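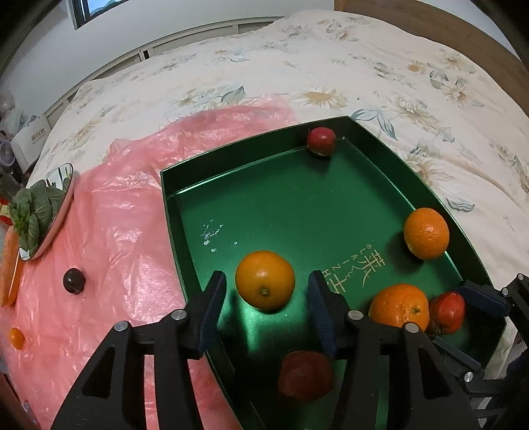

Gripper fingers over a tray of fruit. Credit: Vedmont

News | Products | Support | Contact

Vedmont releases Royer 13 grasp planning software
2021-12-30
By Vedmont Press Office

DROLIMDEN – Vedmont has released version 13 of Royer, its grasp planning software for two-finger grippers. The planner was tuned on 1441 recorded picks of fruit and vegetables in ordinary rooms. It scores up to 100 grasps per view and shows the operator why each was dropped. Existing users can update now.

Related
Royer beta opens in September
Vedmont opens Virkholm office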